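Growing under Cover: an Evening Course for Allotment Holders
Wendholm Adult Learning
Tutor: Kenji Escobedo
Notes for session 2: compost, and what to do with it

Last time we looked at the soil you already have. If you missed it, the short version is that most plots at Wendholm are on heavy clay, and heavy clay wants organic matter every year. This session covers where that organic matter comes from.

What goes in the heap

People talk about greens and browns. Greens are soft and full of nitrogen: grass cuttings, vegetable peelings, young weeds, coffee grounds, spent bean plants. Browns are dry and full of carbon: torn cardboard, straw, dead leaves, chopped woody stems. Aim for equal amounts by volume, then adjust. A heap that smells sour needs more brown. A heap that sits there doing nothing needs more green, or water, or both.

Leave out cooked food, meat and dairy, and anything with white rot or clubroot. Bindweed and couch roots can go in once they have been drowned in a bucket of water for a month. Don't put them in fresh.

Size and heat

A small heap will rot, but slowly and cold. A bin holding 400 litres is a sensible minimum if you want it to warm up. In the middle of a good heap the temperature can reach 60 degrees, and most weed seeds won't survive that for long. Cold heaps make perfectly good compost as well, though you should expect seedlings wherever you spread it.

Turning lets air in. Once a fortnight is plenty, and if your back is bad, turn it once in the whole season and wait longer. Cut things up before they go in — a spade on a hard surface does the job for cabbage stalks.

Using it

Compost is ready when you can't tell what it was. A few bits of eggshell don't matter. Spread it on bare ground in autumn or early spring, a hand's width deep if you have that much, and leave the worms to take it down. There is no need to dig it in. Keep it clear of the stems of fruit bushes.

For potting, put it through a sieve and mix it half and half with leaf mould. It is too rich by itself for seed sowing. Carrots and parsnips should go in ground that was fed for an earlier crop.

Leaf mould

Keep leaves separate if you have enough of them. A wire cage is all you need. Oak and beech break down well, while plane and sycamore are slower and benefit from a run over with the mower. Fill the cage, wet it, and forget about it until the second winter.

For next time

Bring a jam jar of your own compost, finished or not, with a lid on. Read the pages on green manures in your folder. We will sow field beans and grazing rye in trays, so wear something you don't mind getting dirty. The March session on seed potatoes has been moved to the larger room.

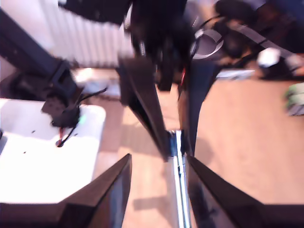

If you are starting a new bin before then, put it straight on the soil and lay a few twigs across the bottom first.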